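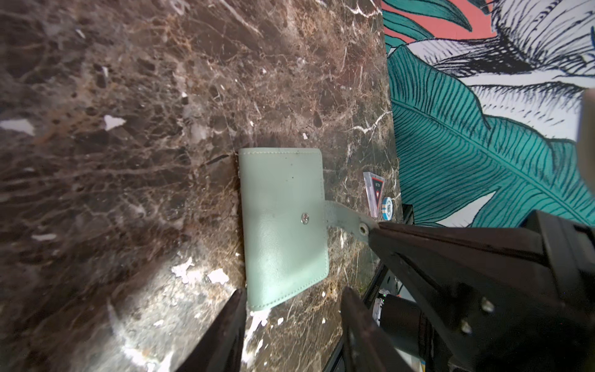
Parviz Daneshvar has carried cash since his first job, at a hardware store in Larkum, and he isn't sorry about it. "The card people keep telling me it's free," he says over coffee he paid for in quarters. "Then February comes."

Last February his statement said $1,702. He had guessed 600.
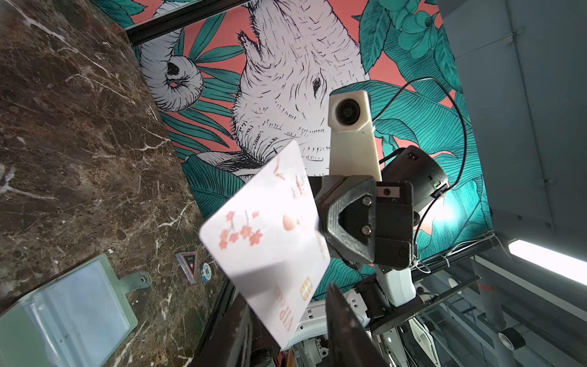
His loyalty points are another sore subject. He had 1,115 of them at Nernau, the grocery chain, and asked what they would buy. "Soup," he says. "2 cans. I asked if I could pick the kind." He could not.

He still shops there. The parking is good.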